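Pomedport Talk > Council and local politics > Deputy mayors bill: "answerable" to whom?

Page 1 of 1

kelpie_road
Posted January 2026

Has anyone read the paper on the council website about appointed portfolio holders? It goes to the full assembly next month. The short version is that the mayor gets to bring in 4 people from outside the elected members to run departments, on fixed contracts, and they can be removed if they "fail to meet the standards expected". The word accountability is in it so often that I stopped noticing it.

My question is a simple one. If I live in Vunia ward and my bins, my bus and my planning complaint all sit with somebody I never voted for, what do I do when they get it wrong? Write to the mayor, I suppose, who picked them.

bramblewick
Posts: 229

You do what you do now. At the moment the departments are run by career officers and you didn't vote for them either. When the Olaniyan Street drainage job went over budget, who resigned? The director got moved sideways and the councillor for works said he had relied on advice. Both of them kept their salaries.

Under the new arrangement there is at least one name on the door. I'm not saying it's perfect. I'd take it over what we have.

kelpie_road

One name on the door, and who takes it off? Section 6 says the mayor "may" ask for a resignation. May. There is no vote of the assembly that forces it. Members can pass a motion of no confidence and the mayor can thank them for their views and carry on.

TidalFlat

I went to the briefing at the Grustar hall in August, when this was still called a discussion document. Modupe Edet from the mayor's office presented it. I'll be fair to her, she took questions for a long time and didn't lose her temper. But I asked three times what would count as a failure serious enough to lose the post and got three different answers. First it was misconduct. Then it was "a significant loss of public confidence". Then it was for the mayor to judge in the round.

If the person selling it can't tell me where the line is, I don't think there is a line.

bramblewick

Or she didn't want to be pinned down on hypotheticals, which is what any sensible official would do. You can't write a list. Whatever you left off the list would be the thing that happened.

TidalFlat

Other places manage to write down a code. Conflict of interest, misleading members, late declarations. Ours runs to a page and a half and most of that is about gifts.

old_ledger
Moderator

For anyone who hasn't followed this, the Pomedport Weekly ran a comment piece on it. I have their permission to put the main part up. Please keep replies to the argument and leave the author's family out of it, I have already deleted two posts.

--- pasted article starts ---

Responsible to the person who hired you

The mayor's plan for appointed deputies is being sold as a cure for buck-passing. There is certainly plenty of buck-passing to cure. Residents who have tried to find out who signed off the ferry subsidy will know that the trail runs through two departments and a working group and ends at a shared email address.
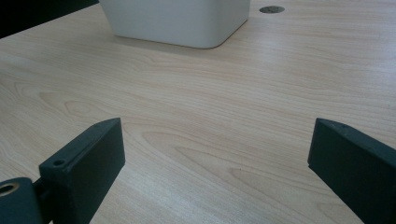

By Damilola Sani
Comment | Pomedport Weekly

So the diagnosis is sound. The treatment is harder to like. A deputy appointed by the mayor, paid by the mayor's office and removable only by the mayor will be very attentive to the mayor. Whether that makes the deputy attentive to the rest of us depends on how much the mayor has to fear from us in a given year, and the next election is a long way off.

The paper claims that talent from outside will raise the quality of decisions. Perhaps it will. Asabe Ibrahim, who sat on the assembly for two terms, told me she had seen very able people come in from business and be baffled that a decision could be blocked by a ward meeting. Some of them learned. Others waited for their contracts to run out.

There is also the matter of the existing officers. They are supposed to stay neutral and carry on giving frank advice. I would like to know how frank an officer will be with a boss whose own job rests on the mayor's plan looking like a success. The paper gives this one paragraph.

None of it is beyond repair. Let the assembly confirm the appointments, and let it dismiss by a two-thirds vote. Publish the targets before the contracts are signed. If the mayor's office believes its own language, it should have no trouble agreeing.

--- pasted article ends ---

bramblewick

Two-thirds is fine by me. I think she's wrong about the officers though. They already tell the boss what the boss wants to hear, only now the boss is a committee chair who changes every year.

Chibuzor Eze

Using my real name as I work in local government (not this council). Confirmation votes sound good and are often a rubber stamp, because the mayor's group has the numbers. What bites is the power to call for papers. If members can demand to see the advice a deputy was given, you find out quickly whether they ignored it. I can't see that power anywhere in the draft – happy to be corrected if somebody has a later version.

TidalFlat

No later version that I know of. The one online still has the typo on the cover.

harbour_cat

Does any of this matter? The consultation got 54 responses. Turnout in Vunia last time was a disgrace. People complain on here and then don't send the form in.

kelpie_road

I sent mine in. I got an automatic reply saying it would be "reflected in the summary", and the summary says respondents were "broadly supportive of stronger accountability". Well yes, so am I. I said I was against the proposal. I'd love to know which pile they put me in.

bramblewick

That I will give you. The question was loaded. "Do you agree that senior leaders should be accountable for their decisions?" Who ticks no?

Wubit_Demissie

There is a petition asking for the individual responses to be published with names removed. It needs 3000 signatures to get a debate. Paper copies are at the library desk as well as online.

harbour_cat

Signed, for what it's worth, which I suspect is nothing.

old_ledger
Moderator

Wubit, could you post the closing date? The petitions page only says "open".

Wubit_Demissie

I've asked the clerk twice. Will put it here when I get an answer.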